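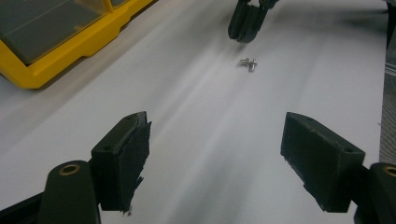
*Two small silver screws on a white surface.*

# Was the defence of Veniritz castle really so small as the guidebook tells?

**vusteck_reader**

Good evening to all. I am preparing a talk for our local history evening in September, and I would like to speak about the siege of Veniritz. English is my third language, so please excuse if something is not clear.

In the guidebook which is sold at the castle it is written that 52 defenders held the upper gate against 2256 attackers, and that they held it for 20 days, until the river Takska flooded and the enemy had to leave the meadow. The same numbers stand on the board beside the gate. I grew up with this story and I have a warm feeling for it, but now I must say it in front of people who may ask questions, and I do not want to repeat something only because I heard it at school.

What disturbs me is the following. The number of attackers is so exact. Who was on the walls and could count until the last man? The number of defenders is also exact, but for them I can imagine a list of wages. I have looked in the library in Vusteck and found only newer books, and they all copy one another, sometimes with the same spelling mistake.

Does somebody know from where these numbers come? And how would you present it honourably, without making the people who defended the gate look smaller than they were?

---

**oldmaps_and_tea**

You are right to be suspicious, but you may be suspicious of the wrong number.

The 2256 comes from the Hrubý chronicle, which was written on the attackers' side of the river. The writer copied a bread account. It lists daily loaves for the camp, and somebody later took loaves for soldiers. In a camp like that there were also drivers, smiths, cooks, boys for the horses, and women who washed and sold things, and all of them ate. So the figure is probably a good one, it only answers another question. How many of these people could fight, the account does not tell.

The 52 is weaker, in my opinion. It is from the wage roll of the upper gate, as you guessed, but the roll was made in spring and the siege was in autumn. It also has only paid men. The townspeople who came inside with their animals are not there, and it is hard to believe that they sat quietly in the cellar while stones were falling. The lower gate had its own roll and this one is lost.

For your talk I would simply say what each paper is. "The wage roll names 52 paid men at the upper gate. The camp of the enemy baked for 2256 mouths." People like this very much, in my experience, and they start to ask about the bread.

If you want to see the roll, there is a copy in the reading room of Veniritz town hall. You must write before, and they are closed at lunch. Bring a pencil, pens are not allowed. The handwriting is not terrible until the fourth page, then a different clerk begins and it becomes really difficult.

---

**gatehouse77**

All old numbers are exaggerated, every country does it. I would divide by ten and be finished. The castle is nice, go in the morning, parking is a problem after.

---

**takska_left_bank**

I do not agree with dividing by ten. If the number is from a bread account then there was no reason to make it bigger, a baker wants to be paid for what he baked (well, perhaps he has a reason, but not ten times!).

I want to add something on the 20 days, as the first answer did not speak of it. In the chronicle the camp arrives on the eve of one feast and leaves on the morrow of another. If you take the feasts by the calendar of the Vusteck parish you get 20. The parishes on my side of the river kept one of these feasts later in the year, and then it is almost a month. The guidebook does not mention which calendar it uses. I would say "around three weeks or longer" and leave it so.

About the flood I have no doubt. The mill below Takska bridge was paid for new wheels the next winter, and my grandmother's village has still a line cut in the church wall, although this line may be from a later water.

On your last question: I think you do not need to protect the defenders. They were hungry and far from any help and they did not open the gate. It stays true with any number. I would put the numbers in the middle of the talk and begin with the gate itself, how narrow it is, because the listeners can walk there afterwards and stand in it.

---

**vusteck_reader**

Thank you very much for the answers. I have written to the town hall to ask for the wage roll, and I will look for the parish calendar too. If the clerk on the fourth page defeats me, I will come back and ask for help with the reading.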